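Sorach Opens Repair and Return Service for Stoneware and Glass

MATUBBAR, 2019-10-03. Tableware maker Sorach will begin a repair and return service for its everyday stoneware and glass in November. Customers will be able to bring in chipped or cracked pieces at the company's store on Mullolitz Street and have them mended, or trade them in for credit toward a new piece.

The service covers 115 items from the current and past catalogs, including cups, bowls, pitchers and serving plates. Mugs made before the last change of glaze are accepted as well. 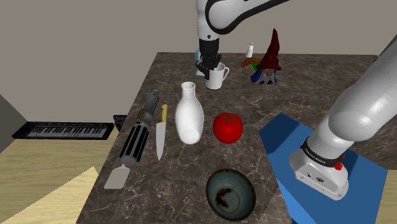 A customer who took part in the spring trial wrote that she had kept a cracked bowl in a cupboard for years and would have paid more than the store charged to have it back on the table. Other customers in the trial asked for a mail-in option. Sorach plans to add one next year.

Repairs will be done by Zinance, a ceramics workshop that has supplied Sorach with replacement lids and handles. The workshop has room for 200 pieces a month. Most repairs will take 2 weeks, and handles may take longer. 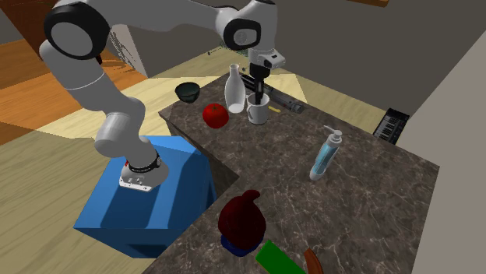

Pieces that cannot be mended will be ground and used as filler in garden tile. Mended pieces are for dry food and display unless the repair slip says otherwise, and they should be washed by hand.

Drop-off is at the rear counter during regular store hours. Each customer may leave up to 2 pieces per visit. Price lists will be posted in the store before the service opens.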